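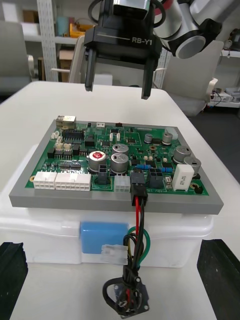 Green circuit board on top of the plastic box.

2019-12-17

3 min read

Right, shoes. I know I said I wasn't going to buy any more until spring, and I did mean it when I typed it, but then Fumwood put the Proseck back on sale in the dark green and I'm only human.

If you've not come across the Proseck before, it's a plain suede trainer with a gum sole and a slightly chunky tongue, and I've wanted a pair for two winters. The first time they came out I dithered over the size and they'd gone by lunchtime. The second time they only did it in a sort of custard colour (no thank you). So when the email landed this week I was on the site before I'd even taken my coat off!

They were 126 pounds, which made me wince a bit. Fumwood say they made 900 pairs in the green, and my size was still there after I'd gone and made a cup of tea to think it over, so I don't believe anybody needs to panic. I went half a size up because Nima Bahrami has the custard ones and told me they pinch across the toes until you've had them on for a good fortnight. With thick socks the half size is spot on. With thin socks my heel slips a little going down stairs, so if your feet are narrow I'd stick with your normal size and put up with the pinching.

The green is darker than it looks on the website. Indoors in the evening I'd call it black, and I wore them to work with my grey wool trousers and got away with it completely. In daylight they're more of a bottle green and they look lovely with jeans, turned up once so you get a bit of sock.

Laces: you get two pairs, one green and one cream. I put the cream ones in straight away and then took them out again, they looked like something from school PE.

I did try the Arango as well, the leather one that everybody seems to be wearing this December. Sun-ja Bae lent me hers for a weekend (same size feet, very handy friend to have). It's a smarter shoe and it wipes clean, but the collar rubbed my ankle raw on the walk to the station and I ended up with plasters on both sides. She says hers took ages to soften. I haven't the patience.

Suede in December is a bit daft, I do realise. I've given mine two goes with the Brumudeo spray, left them overnight on newspaper in the hall, and so far a proper soaking at the bus stop has brushed off fine once they'd dried. The smell of the stuff is dreadful, so open a window. One can did both coats with a good bit left over.

My only grumble is the insole, it's thin and it slides forward when you pull your foot out. A dab of double-sided tape under the heel has sorted the left one. The right still moves and I need to have another go at it.

Next up I want to find some boots for the snow, if we get any. Zip or no zip? Let me know in the comments, I keep changing my mind.

Search this blog
Type and press enter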